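Storage shelf tips – workshop and back room

Updated January 2023

Quick ones this time, the shelving got redone over the holidays and I wrote things down as I went. No particular order.

Empty the whole bay first. All of it, on the floor, on the bench, wherever. Moving stuff from one shelf to the next is how I wasted an entire morning.

Wipe the shelf while it's bare. Warm water, drop of dish soap, dry cloth after. Dust under soft cases gets ground into the fabric and you never really get it out.

Soft-sided cases go on the upper shelf, side by side. Don't stack them. I stacked mine for 2 years and the bottom ones went flat as pancakes, seams popped on one. If you have to stack, put something inside to hold the shape – old towel, balled up paper, whatever.

Big padded ones – two hands, one underneath and one over the far edge. Grab it by one corner and the lid swings open and everythng's on the floor.

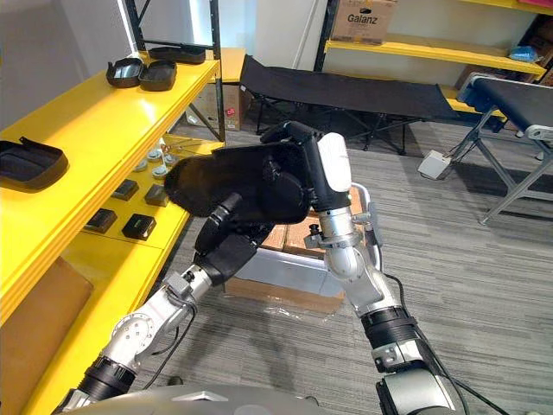

Leave a case open for a day before it goes away for the season. Lets the smell out. If it still smells, baking soda in a sock, overnight, zip it shut. Works on lunch bags too.

Small boxes down low, in rows, front ones not touching the back ones. You want to get a finger in between. Glossy fronts show every print so pick them up by the sides.

Little round bits, caps and knobs and such – behind the small boxes is fine if you hardly ever need them. Better in a jar. Kwabena Amoah wrote in to say he uses 4 old spice jars with the labels soaked off, one per size. Stole that idea.

Cardboard. Keep one flat panel, leaned up under the bottom shelf. Good for kneeling on, catching drips, sliding heavy stuff across the floor. One is plenty. I had a pile and the mice found it.

Full boxes on the floor – heavy at the bottom, obviously, and keep the stack clear of the shelf so you can still get to the low stuff. Mine creeps closer every week.

Labels: painter's tape and a marker. The fancy Prellitz ones peeled off by March, both tries. Tape goes on the short end, facing out, not on the lid where you cant see it.

Straps and pull tabs face front. Sounds fussy. Saves you dragging the case out backwards every time.

Check the shelf is level before anything goes back up. A marble will do it if you don't have a level. Ours leaned, folded a bit of card under one foot, fine now.

Next up is the paint shelf – if you have a trick for lids that rust shut, send it in.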